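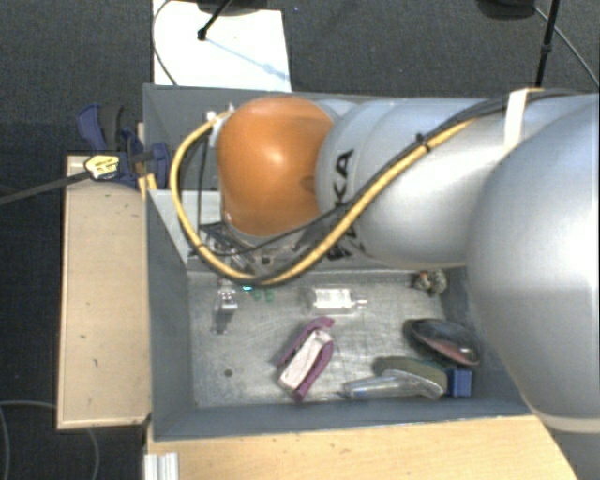 The arm over the sorting bin in our shop, with the cables strapped along the outside.

Sorting arm finds a home on the back table

By Eckhard Diekmann
Apr 14, 2020
2 min read

Quick update from the Sturau workshop, where the bin-picking build (we call it Cisero, after a misspelled label on the first box of parts) has taken over a good chunk of the back table. I promised a few of you I'd write something once the arm was mounted and moving, and it is, so here goes!

The arm came to us secondhand in February. We paid 485 for it, cables included, and then spent two evenings just getting it through the door and bolted down. I was sure we'd cracked the base. We hadn't – it was a smear of old grease, and I felt pretty silly.

The job we've set for it is simple to say and hard to do. You toss a mix of small stuff into a gray bin with a metal floor, and the arm picks it out one piece at a time. We didn't want neat little wooden cubes, so everybody raided their junk drawers. Right now there's a small clear bottle lying on its side in there, a purple U-shaped thing, a see-through piece that tapers to a point, and a speckled object that keeps migrating to the corner. The clear ones are my favorites and also the worst. The floor is so scratched and shiny that our software, Nurow, has real trouble telling plastic from glare.

My part has mostly been cables. The yellow one and the black one run down the outside of the arm, held on with a strap and a cable tie, and they need enough slack to loop under the orange cover when the wrist turns. My first try was way too tight. My second try snagged on everything. I left a bigger loop this time and I'm happy with it so far, though I still flinch a little when it swings over.

We also clamped the bin to a board on the left side, because it kept creeping across the table. Cheap fix, took five minutes, should have done it weeks ago.

On our last long run we got 11 picks in a row before it dropped one – a new record for us, and yes, there was cheering. Next I want to try a duller liner on the floor of the bin and see if Nurow calms down. If you have a scrap of thin rubber mat lying around, send me a note!

Recent items
Cervantes gets a new spindle
Parts swap: what's left on the shelf
Nurow setup notes, part 2
Rewiring the bench lights at Sturau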